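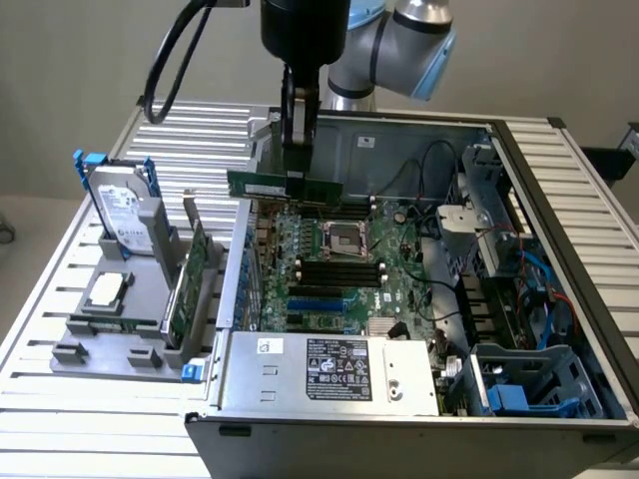

Issue 112, page 2

A December visit to the Hrytsenko computer workshop in Rivwood

Our small club of people who repair old computers at home went to Rivwood in December, to see the open day of the Hrytsenko workshop. I was asked to write the report, and I ask the readers to forgive my English where it is not smooth. I learned it late, mostly from service manuals.

We came by the morning bus from Pevthorpe. The stop is at the bottom of a long hill and the workshop is at the top, so we arrived warm in spite of the weather. Marta Derkach met us at the gate and gave us tea before anything else. The building was a dairy before, and the floor still goes down a little toward the drain in the middle. If you drop a screw, you should look for it there.

The workshop takes old office computers from schools and town offices, cleans them, tests them and sells them again at a low price. Last year 1157 machines left the building in good order. Illia Hnatiuk, who manages the daily work, told us this number with some pride, and then he told us also that the cellar is full of the ones which did not leave.

We spent the most time with the desktop towers. A tower with a Dell board lay on its side with the panel off, on a big aluminum table made from slotted profiles. I liked this table very much. At home I work on a kitchen towel, and my towel has no slots where one can fix a stop or a clamp.

With the computer lying like this, the memory slots are easy to reach. This board has four of them, black, in a row next to the processor socket. The socket was empty, with its metal frame and the lever on it. Fedir Pavliuk, a member of our club, asked if it is not better to put the processor first and the memory after. Illia answered that they do it in both orders, but an empty socket must be treated with much respect, and no sleeve, cable or finger should come near to it. I can confirm this from my own sad experience with a board two winters ago.

Then he spoke about memory, and I wrote down as much as I could. A module must be held by the ends or the long edge, and the gold contacts are not to be touched. Before you press, look for the small notch and compare it with the slot. Many people push harder when it does not go in, but they should turn it around. The latches must be open at the beginning. When the module sits well, they close with a click, and in a quiet room you hear it clearly. If the board bends a lot under your hand, stop and look again.

Ott Rätsep wanted to know about mixing green modules from different makers. The answer was that it often works, but the workshop does not sell a machine in this condition. They sort the memory by size and speed into trays, and each pair stays together until it is put in.

I asked my own question about the cables. In the tower which we saw, black wires went across the board and the blue SATA cables were near the drive bay. In the finished machines on the shelf, everything was tied back. Illia said they tie the cables at the very end, when the test is passed, because before this they would only cut the ties again. I have cut many ties in my life, so I was glad to hear it.

The power supply they do not open. They read the label, clean the outside and the fan with air, and measure it under load. If it fails, it goes away as a whole. Fedir was a little disappointed, he likes to change capacitors.

After lunch (soup with beans, very good bread) there was a sale of parts in the old cold room. Everything was in yellow crates without much order. I bought two heat sinks and a bag of drive screws. Zakhar Derkach was at the cash box and gave me a discount for the screws when I said that I came from so far. Ott bought a keyboard marked Zullasar, a name which none of us knew, and he carried it under his coat all the way down the hill.

Some practical points for the members who want to go next time. The entrance is free. Bring cash, they do not take cards for the parts. The room for visitors holds 200 persons, so there is no need to come very early, but the tables with the open computers become crowded before noon. Wear shoes with a good sole for the hill. The last bus back leaves at 5:40 p.m. and it does not wait.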